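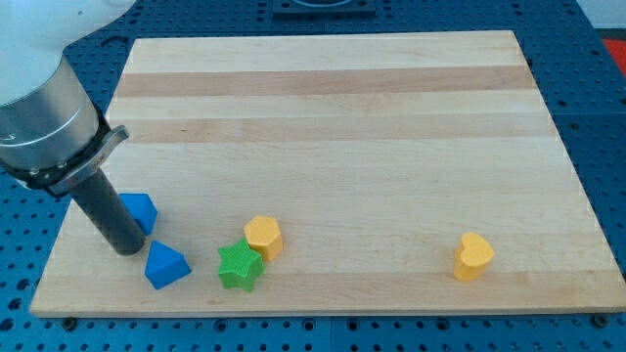
How often should a wooden cutting board be oiled?
When the surface looks pale or a drop of water soaks in instead of beading. For a board in daily use, that tends to be once a month.

Replies: 12

dgrewal_wesville
The two lines up top are the short version. I'm after the long one. My board is end grain maple, 16 inches on the long side, bought from Boychuk in July. I have been using plain mineral oil. After four coats the end grain still drinks it and the edges feel tacky. Do I keep going or stop?
- Darcy Grewal

stavitz_bench
Stop. Tacky edges mean there is oil sitting on the surface that the wood won't take. Wipe it with a dry cotton rag, stand it on edge overnight and check again in the morning. End grain takes far more oil than face grain, so coat the two at different rates.

kerf662
Disagree on stopping. The edges are saturated, the face isn't. Keep oiling the face only, thin coats, six hours between them, until a coat is still visible on the surface after an hour. Then wipe off and wax.

stavitz_bench
Four coats is plenty for a kitchen board. Past that you are filling the drip tray.

kerf662
On edge grain, sure. He said end grain. I put seven coats on mine before the first wax.

E. Aguirre
Mineral oil never cures, so the number of coats matters less than either of you is making out. It migrates and washes out with soap. I switched to pure tung oil on all my boards. Thin coats, a day between each, then 30 days of cure before food goes on it. No tackiness since, and I re-coat once a year.
Encarnación Aguirre

stavitz_bench
Tung is a nut oil. I wouldn't use it on a board that guests eat from without asking them first. Also check the tin. Plenty of what is sold as "tung oil finish" is varnish and thinner.

E. Aguirre
Agreed on the label. The tin should list one ingredient.

dgrewal_wesville
I can't leave it out of service for a month, so mineral oil it is. What ratio for the wax?

kerf662
Four parts oil to one part beeswax by weight. Melt in a double boiler, let it set, rub it in with a cloth, buff after 20 minutes. Go to three to one if you want a harder paste. The Firkomeo tins are softer than either and cost more than making it.

stavitz_bench
Do both faces the same. A board finished on one side only takes on moisture unevenly and will cup. Don't store it flat on a wet counter for the same reason.

dgrewal_wesville
Wiped down and stood on edge overnight. Edges are dry to the touch now. I'll put two more coats on the faces and then wax at four to one.

2979 views | 16 likes | Share
Reading time: 2 min
Contact us | © Wesville Woodworking Forum | Back to top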